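Home Projects Teaching Notes Contact
Search this site Enter keywords Go

Notes from the Manipulation Club: The Clear Bag Task

Since January I have had the privilege of advising the student manipulation club at Drurkport, and I have been asked by several parents to set down what the members are working on this term. The present assignment is known within the club as the clear bag task. A tennis ball is to be placed inside a transparent tote bag using a two-finger gripper, and the bag is to remain standing where it was set.

The task was proposed by Rhona Strachan, who wished the members to work with a material that cameras handle poorly. Clear plastic shows whatever lies behind it, and its creases return the overhead light as bright streaks. A program that finds a yellow-green ball with ease may still have no useful idea of where the wall of the bag begins.
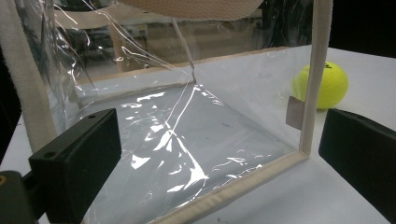 Members are required to keep a written log of every attempt, including those abandoned early. The club has set itself a target of 500 demonstrations, and Jhosep Cárdenas maintains the index in a small program of his own, which he has named Fletari. Entries must state the starting position of the ball, the operator, and the reason for stopping. I have insisted on the last item, somewhat to the members' displeasure.

Rory Laing and Davina Semple have taken opposite views on how the bag should be approached. Mr. Laing prefers to come in low at the front opening, keeping the fabric binding in sight as a guide. Ms. Semple favors an approach from above, on the grounds that the binding is easily lost when the handles hang forward. Each has been allotted 40 attempts under the same lighting, and the logs will be compared at a Sunday meeting. 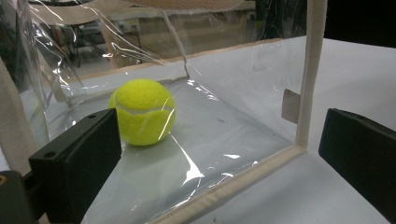 A further question concerns what should be counted as a success. The current rule states that the ball must rest on the floor of the bag with both fingers withdrawn. Innes Tosh has submitted a written objection — a courteous one — arguing that a bag dragged out of position should be recorded as a failure even when the ball is inside. I am inclined to agree, and the rule will be amended before the next round of attempts begins.

Members are reminded that fingers and mounting screws are to be checked before each session, and that the white tabletop must be wiped down afterward. Log sheets should be returned to the folder by the door.

Comments (2) Shares (40)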